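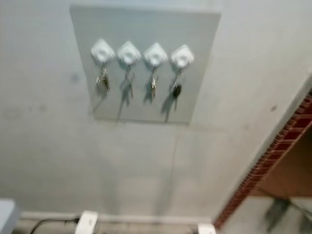

1. Background to the project

This report covers my second-year project on loot boxes and other paid random rewards in mobile games, and whether players understand the odds they are shown. The broader question, which is only partly answered, is whether such rewards should be treated as gambling in law. The project ran from September until the end of February and the report was handed in on 02/03/2020.

A loot box is an item in a game that gives the player a random reward. Some are earned by playing and some are bought, either directly or with a currency inside the game that has itself been bought. I have only looked at the paid kind. Where a game offers both, I counted it as paid.

In Great Britain an activity normally has to offer a prize of money or money's worth before it is gaming for the purposes of the law. Most rewards in games can't officially be cashed out, so most loot boxes fall outside the rules. Belgium took a different view in 2018 and several publishers withdrew paid boxes there. My supervisor, Ákos Bozsik, suggested I leave the legal comparison short and put most of the work into the survey, and I have done that.

2. Games looked at

Three games were chosen. They are referred to by name because all three show their odds somewhere, and where they show them turned out to matter.

Skidix is a racing game. Boxes contain car parts and paint. The odds are on a separate page reached from the settings menu, three taps from the shop.

Liltance is a card collecting game. Packs are bought with gems, and gems are bought with money. The odds appear on the pack screen itself but only for the rarest class of card. There is no figure for a particular card.

Emport is a trading and building game set in a harbour. Crates can be bought one at a time or in bundles. The odds are on the crate screen behind a small information button, and they are given for every item.

I had wanted a fourth game with a resale market between players, as this is where the money's worth test becomes difficult. The one I picked closed its market in the second week of the project and there wasn't time to start again with another.

3. Method

The survey was online and open for three weeks. It was passed round through the course mailing list, two student gaming societies and a message board for Emport players. To take part, people had to be 18 or over and to have played at least one of the three games in the past year. After removing unfinished forms there were 400 responses.

The form had 20 questions. The first part asked about playing habits and spending. The second part showed a written version of the odds from one of the games and asked people what they thought it meant. For example, one question gave the chance of a rare item as one in 40 and asked whether a player who had opened 40 boxes was certain to have it, very likely to have it, or neither. The last part asked for opinions on age limits and spending caps.

I also held five short interviews with people who had ticked the box to be contacted. These were by phone and weren't recorded. Notes were typed up the same day.

Spending was self-reported. I asked for a band and not an exact amount, on the advice of the ethics form reviewer.

4. Results

4.1 Finding the odds

Most Skidix players did not know the odds page existed. Emport players did best here, which may be down to the message board, where the crate odds are discussed often. Liltance players generally knew there was a figure on the pack screen but many took it to be the chance of getting the card in the picture, when it is the chance of getting any card of that class.

4.2 Understanding the odds

The one in 40 question was the hardest. The correct answer is neither, as the chance of having the item after 40 boxes is a little under two in three. The most common answer was very likely. A smaller group chose certain. People who said they had studied statistics did better, but the gap was less than I expected.

Several people wrote in the comments that they believed the chance went up after a run of bad boxes. In Liltance there is a rule of this kind, so for those players the belief is partly right. Neither of the other two games has one.

4.3 Spending

The majority had spent nothing or were in the lowest band. A small number were in the top band. One person interviewed said he had spent about 2000 pounds on Skidix over two years and had only worked out the total when he was filling in the survey. He did not consider it gambling. Another, who had spent far less, said that it felt the same to her as the fruit machines in her local pub.

4.4 Opinions

There was strong support for showing the odds next to the buy button. Support for an age limit of 18 was more mixed. Spending caps were the least popular idea, mainly among people in the higher bands.

5. Problems

The sample is not a random one. It leans towards students and towards Emport players, and people who feel strongly about loot boxes were probably more willing to fill in the form. The survey also left out under 18s, who are at the centre of the public debate.

Question 14 was badly worded. It asked about "extra purchases", and some people included monthly passes, which have no random element. I have left question 14 out of the spending results.

The analysis used Zamudio, the department's statistics package. I lost a week in January when my saved file would not open in the newer version and the coding had to be redone.

6. Further work

The survey could be repeated with the same questions but with half of the group shown the odds as a percentage and half as "one in so many". I would also like to test whether showing the likely cost of a given item, in pounds, changes the answers. The question wording is in Appendix A and the coding sheet in Appendix B.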